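Budgeting for a Sorting Cell: Plan the Small Stuff First

Step 1. Write down what the cell has to handle

Before you ask for a single quote, make a list of the items the robot will pick and where each one goes. Weigh the heaviest and measure the smallest. Note which items roll, tip over or tangle. At Ploneck we skipped this for our first cell and bought a gripper that was too wide for half the stock. Replacing it used up the money set aside for spares.

Step 2. Split the budget into four lines

Use one line each for the arm, the end tooling, the sensing and the workspace. The workspace line covers tables, baskets, lighting, cable runs and the test items themselves. It usually gets left out of the request and then gets paid for out of petty cash. Ours was set at $3000 after Müzeyyen Uçar went back through a year of receipts.
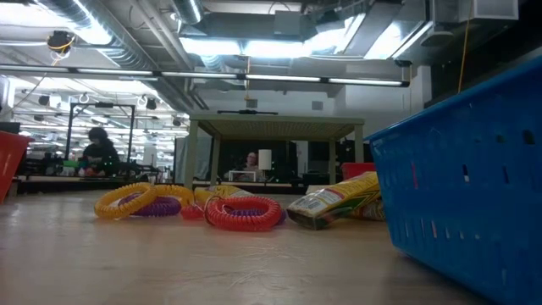 Test items deserve their own entry on the workspace line. Buy them before the arm ships, so the people setting up the cell can lay out a table and check reach and basket height by hand. Get a mix of shapes. Spiral coils in yellow, purple and red are cheap, and they are worth having alongside boxed and packaged goods because the two need very different grips. Order baskets in at least two colors, such as the blue and the red, if your sorting rule depends on color. Buy spares of the same model, as a different rim height means teaching the drop points again.

Step 3. Get quotes on the same terms

Send every supplier the same item list from Step 1. Ask for delivery, installation and training as separate prices. We had quotes from Bundthorpe and Tiongson that looked far apart until Hacer Aksoy noticed that only one included the mounting plate and 2 days on site.

Step 4. Check the lead times

Our arm was quoted at 11 weeks and the controller at 23. Order the slowest part first. If you want to be running by September, the purchase order has to go in well before summer.

Step 5. Hold back something for changes

Keep a reserve until the cell has run a full month on real stock. The Ladik site spent theirs on a second set of fingertips and better task lighting. Put the reserve in the request as its own line with a name on it, or it will get cut.

Last updated 30th July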